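1/ Mamcombe Playhouse wants 36 people before it calls you a "group." Last October it was six. Funny how that works.

2/ The group rate saves you nearly nothing once the Schmieder booking fee lands. I did the math twice.

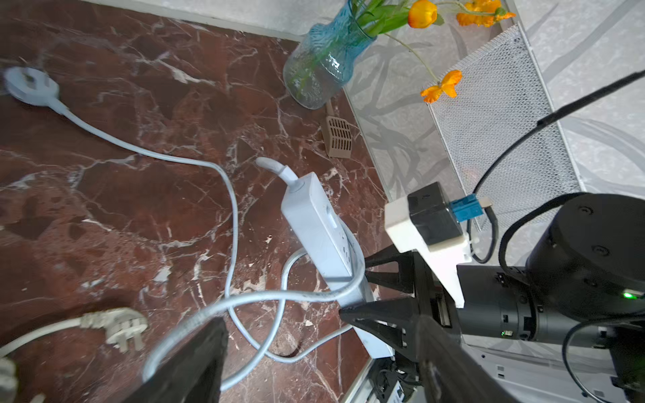 3/ "Dinner included" means a buffet at Ludirberg, served in one hour, for a house of 100. Good luck getting seconds.

4/ Shivam Uniyal swears the Ciridwood matinee is a better deal. Maybe. He also liked the musical about canals. 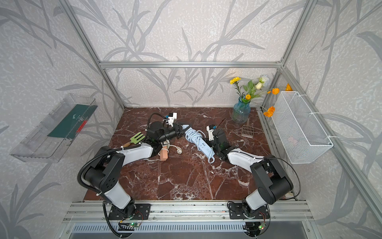
Two arms, one rail, marble top.

5/ Still waiting to hear if deposits are refundable. I asked on 12/8/23. Not holding my breath.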